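Accueil > Maison > Rangement > Pas à pas > La boîte à petites choses

Recycler un carton d'emballage en boîte à petites choses

Par Wulan Pelupessy

Chez nous, il y a toujours eu un endroit où tout finit par atterrir. Chez ma grand-mère c'était une soupière ébréchée, chez mes parents le dessus du frigo, et chez moi, pendant longtemps, ce fut la console de l'entrée, avec ses clés, ses feutres, ses élastiques, ses tubes de crème et ses cartes de fidélité de magasins où je ne vais plus. J'ai essayé les vide-poches (trop petits, et puis on n'ose rien y poser de vilain), j'ai essayé les tiroirs compartimentés (trop sérieux pour moi), et j'en suis revenue à la bonne vieille boîte en carton, posée à portée de main, sans couvercle. Je vous raconte comment je m'y prends, en prenant mon temps, alors faites-vous un thé !

Choisir le carton

Il vous faut un carton solide, du genre de ceux qui servent à offrir des fruits, du thé ou des gâteaux. Ces boîtes-là sont souvent joliment imprimées à l'extérieur, et c'est dommage de les plier pour le bac de tri alors qu'elles ont encore des années devant elles. Regardez bien les angles : s'ils sont écrasés, passez votre chemin. Appuyez aussi un doigt au milieu du fond. Un fond qui plie franchement demandera un renfort, on y vient plus bas.

Pour la taille, je vous conseille une boîte d'au moins 300 mm de long. En dessous, les objets s'empilent, et dès que les objets s'empilent on ne retrouve plus rien. Au-dessus de 408 mm (la longueur de mon étagère, je l'ai mesurée trois fois tellement je voulais y faire entrer une boîte plus grande), ça commence à devenir un meuble.

Ce qu'il vous faut

- un carton décoré, propre et bien sec
- un cutter et une règle en métal
- du ruban adhésif de papier kraft, en 36 mm de large si vous en trouvez
- une chute de carton plat pour le fond, si besoin
- un chiffon légèrement humide

Pour le ruban, j'utilise celui de chez Drovidier, qui colle bien sans arracher l'impression quand on se trompe. Mon voisin Corentin Le Goff ne jure que par la colle blanche. Chacun sa religion, mais la colle blanche, il faut attendre qu'elle sèche, et je suis d'un naturel pressé.

Préparer la boîte

Commencez par retirer les étiquettes de transport. Un sèche-cheveux tiède aide beaucoup, allez-y doucement, en soulevant un coin avec l'ongle. Passez ensuite le chiffon à l'extérieur, puis à l'intérieur, sans insister sur les parties en carton brut.

Si le dessus se ferme par des rabats, coupez-les au cutter, en posant la règle dans le pli et en passant la lame deux ou trois fois sans forcer. Gardez les rabats ! Le plus grand fera un fond de renfort tout trouvé. Posez-le à plat dans la boîte, tracez, recoupez 2 mm à l'intérieur du trait et glissez-le en place. S'il gondole, retournez-le.

Vient la question du fond brun, avec sa jonction bien visible au milieu. On peut le recouvrir d'un joli papier, et je l'ai fait la première fois, avec un reste de papier peint dont j'étais très fière. Il s'est taché en quinze jours, un feutre mal rebouché, évidemment. Depuis, je laisse le carton nu et je colle simplement une bande de kraft sous la boîte, par l'extérieur, le long de la jonction. C'est plus solide, et ça ne craint rien.

Faire le tri avant de remplir

Videz votre coin à bazar sur une serviette et faites le tour de ce qui s'y trouve. Je garde pour la boîte ce qui sert souvent et qui n'a pas d'autre maison. Les piles usagées partent au point de collecte, les stylos secs à la poubelle, les médicaments dans l'armoire fermée. Les pièces de monnaie vont dans un bocal, sinon elles glissent dans les coins et on les entend rouler à chaque fois qu'on déplace la boîte, ce qui me rend folle.

Placer les objets

Mettez les choses hautes contre les parois et les petites au milieu, là où le regard tombe en premier. Les feutres peuvent s'appuyer dans un angle, le bouchon en l'air ou en travers, cela n'a pas grande importance. Laissez du fond visible entre les objets, c'est ce vide qui permet d'attraper une clé sans rien renverser. 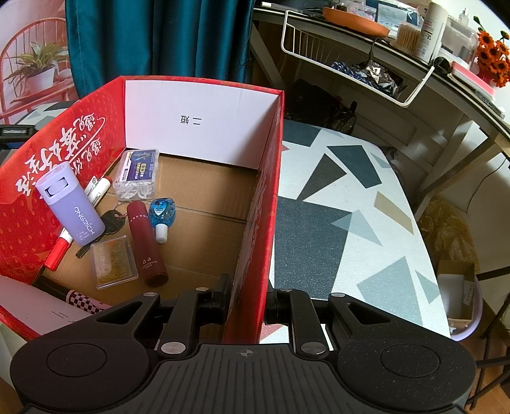

Numéro 36, page 2

Le carton rouge à petits points façon fraise, avec sa grande calligraphie blanche, est exactement le genre d'emballage que je ne sais pas jeter. La clé est restée au milieu, à côté du cylindre lavande, et les deux feutres à bouchon rouge sont sur la gauche. Le petit flacon bleu de gel pour les mains a trouvé sa place de l'autre côté, et la boîte en plastique transparent à l'étiquette bleu foncé est rangée vers le fond. Vous remarquerez que je n'ai pas mis de séparations. Avec des objets de formes aussi différentes, elles gênent plus qu'elles n'aident.

Si vous y tenez quand même, coupez une bande dans un rabat, à la moitié de la hauteur de la boîte, et pliez ses deux extrémités en équerre pour la coller aux parois. Une seule suffit largement.

Entretenir la boîte

Une fois par mois, sortez tout, retournez le carton au-dessus de l'évier et tapotez le fond. Un coup de pinceau sec dans les angles, et c'est reparti. Quand un bord commence à s'ouvrir, une bande de kraft à cheval dessus le remet d'aplomb. Mon amie Parveen Sethi borde les siens de tissu, c'est ravissant, et si j'arrive à la convaincre de me montrer son pliage d'angle je vous ferai une page là-dessus en novembre.

Évitez de poser la boîte juste sous une plante que vous arrosez généreusement. Le carton boit tout, et un fond qui a pris l'eau ne redevient jamais bien plat, même séché sous une pile de livres.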